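Course Materials | Operations and Procurement | Unit 4

Budgeting for a Two-Arm Workcell

The purchase price of a robot arm is the figure most often quoted in an equipment request and the one that tells the reviewer least. A request submitted for this course shall separate the arms from everything that must be bought, built or replaced so that they can do useful work. Students will use the Drutness kitchenware cell as the reference case. Its task is the loading of cups into a wire dish rack.

1. Items that wear or break

Fingers, cables and workpieces belong in the operating budget. Cups of different shapes and materials are handled in the same cell, and each type places its own demands on the fingers. The reference budget allows $1,402 per year for this line, reviewed each June. 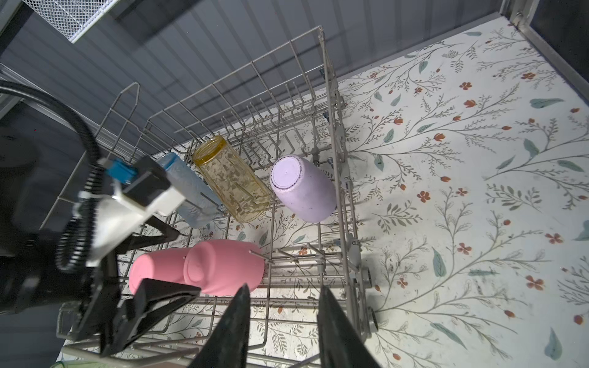
Mei-kuen Tsao has objected that a yearly allowance hides the real pattern of spending, as most finger sets are replaced in the first weeks, while operators are still learning. She would place half the amount in the startup budget. Either method is acceptable in the assignment, provided that the choice is stated and used throughout.

2. Enclosure and mounting

Framing, wall panels and rails are frequently left out of a first draft and added later at a higher price. Quotations should be requested for the full enclosure as a single order. The Biltomeo quotation in the course packet lists 263 parts, among them brackets and fasteners that a buyer would not think to name.
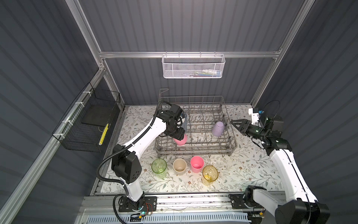
Delivery time must be entered beside each price. An arm that arrives before its enclosure has to be stored and insured, and its warranty period may already be running. Where the supplier's terms allow, the warranty should begin on the date of acceptance.

3. One arm or two

A second arm does not simply double the cost. It adds mounting hardware, a further set of spares and more setup time, but the enclosure is paid for once. In the reference cell both arms are carried on the same front rail, and one can hold a cup at the front of the rack while the other reaches in from the left. Students should price the shared parts first and divide them between the arms only in the final table.
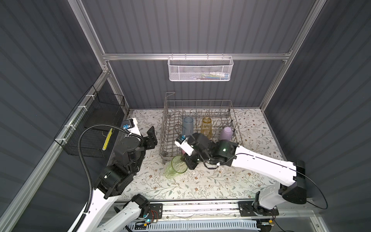
Storage is a small line that reviewers often question. Pernum charges $197 for a set of baskets and brackets, and an itemized entry is easier to defend than a general amount for accessories. Baskets fixed to the rails or hung from them, as on the left and back walls of the cell, leave the work surface to the task. Their cost should be entered under the enclosure.

Assignment

Prepare a one-page budget for a cell of your choice, with startup and yearly costs in separate columns. Submit it to Geeta Nishad before the next unit. Questions on the supplier quotations should be addressed to Cheng-en Hung.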